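Progress report to the Grallo Fund: Linen reuse and laundering scheme
Reporting period ending December. Submitted February 6, 2023.

1. Summary
The scheme supplies laundered towels to day nurseries under a shared stock agreement. Enrolment stands at 20 nurseries against a target of 20. Average turnaround remains above the agreed limit of 2 working days on the northern route.
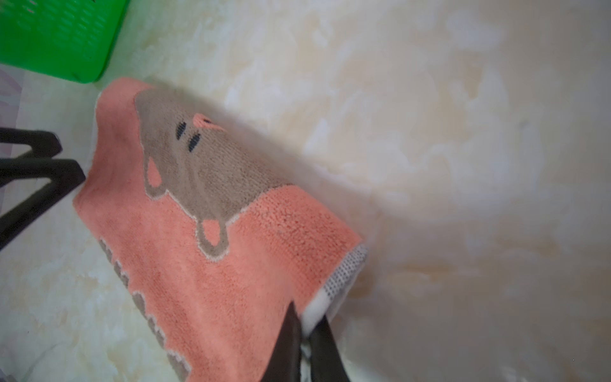 Drinaleo Textile Services, Stock and Laundering Section

2. Laundering
The Kovix washer was recommissioned after replacement of the inlet valve and door seal. It ran for 76 cycles in the period. Water use per cycle fell after the second rinse was shortened, and residual detergent stayed within the limit set in the grant agreement. The dryer exhaust duct has been cleaned and its inspection interval halved. 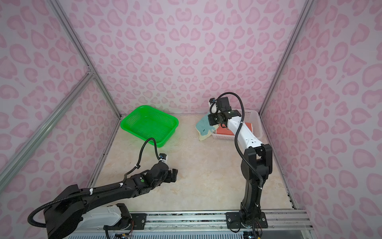

Green and white plastic baskets.

3. Stock
The opening stock was 161 towels. Losses are recorded by nursery and charged at cost after the first written notice. Hem failure is the main reason for withdrawal, followed by thinning of the pile.

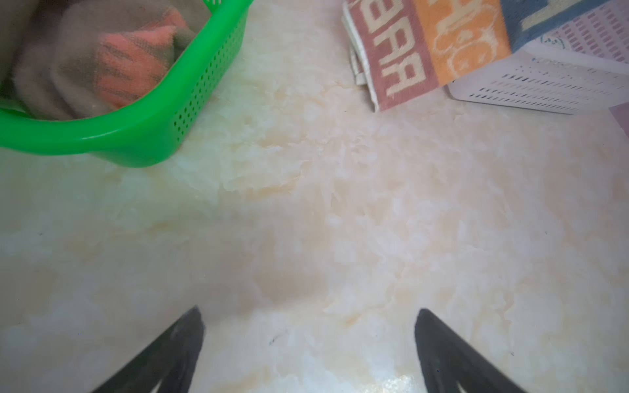

Withdrawn items are cut down for cleaning cloths where the fabric allows. The remainder goes to the Onu depot for fibre recovery. Weighbridge tickets for December have not yet been received, so the recovery rate is left blank in the annex.

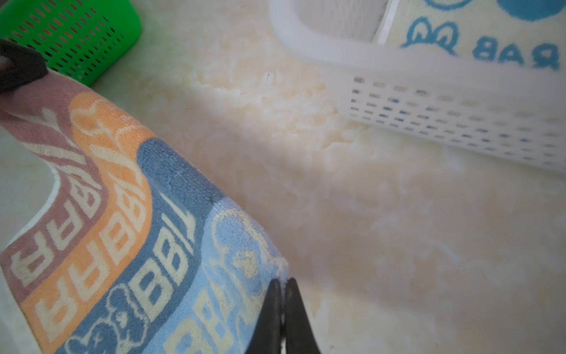 4. Work planned for the next period
Revise the northern collection route. Replace the marking ink, which fades at the higher wash temperature. Obtain the outstanding tickets and reissue the annex. No change to the approved budget is requested.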